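The year Arben Omerović turned sixty-two he decided to build a machine that would fold his shirts, and since his own kitchen was too small and his wife too sensible, he built it at the Flemwood workshop, where he paid for a shelf, a key and the use of the big soldering iron.

He called the machine Renon, after a cousin who had never folded anything in his life. It had one arm, made from the legs of a music stand, and two fingers that closed when you asked them nicely. By the spring Renon could pick up a sock and hold it out in front of itself for as long as you cared to wait, and Arben, who had waited quite a while on several evenings, thought it was the most beautiful thing he had ever made.

"It looks worried," said Ermira Ivanov, who was building a clock on the next shelf over and had opinions to spare.

"It's thinking," said Arben.

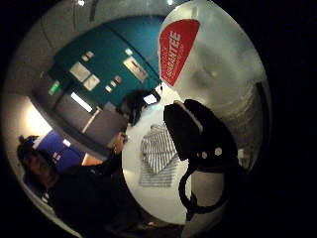 Cloth was the trouble, and Arben had come to believe that cloth was the trouble with most of the world. A bolt stays where you set it down, and a plank will wait for you all winter, but a dish towel has a different shape every time you look away from it. He and Ermira talked it over in low voices, the way you might talk about a difficult child. Ermira thought he should start with something that had lines on it. A white cloth with gray stripes, say, laid on the round white table, would at least give the poor machine something to follow, and if the stripes ran on a slant then Renon would know (or Arben would know, and could tell it) just how far there was to turn. Arben said that a plain towel was more honest. Ermira said that honest was fine but striped was quicker, and went off to put the kettle on.

So striped it was. He sat up with the program until 11 that night, eating crackers out of his coat pocket, and when he had it the way he wanted it he read the whole thing aloud from top to bottom, all 1549 lines, because his father used to read letters aloud before he mailed them and had never once been sorry.

Renon lowered its arm. The two fingers opened, dithered a little, and closed on a corner. Up came the corner, over it went, and down it settled, a good hand's width from where it ought to have been, so that the towel looked like an envelope somebody had sealed on a bus.

"Well, look at that!" said Ermira, and she put down her tea so she could clap.

Arben didn't say anything for a bit. Then he took the towel, shook it out, and spread it on the table again, smoothing it with the flat of his hand, and asked Renon if it would mind doing the other corner.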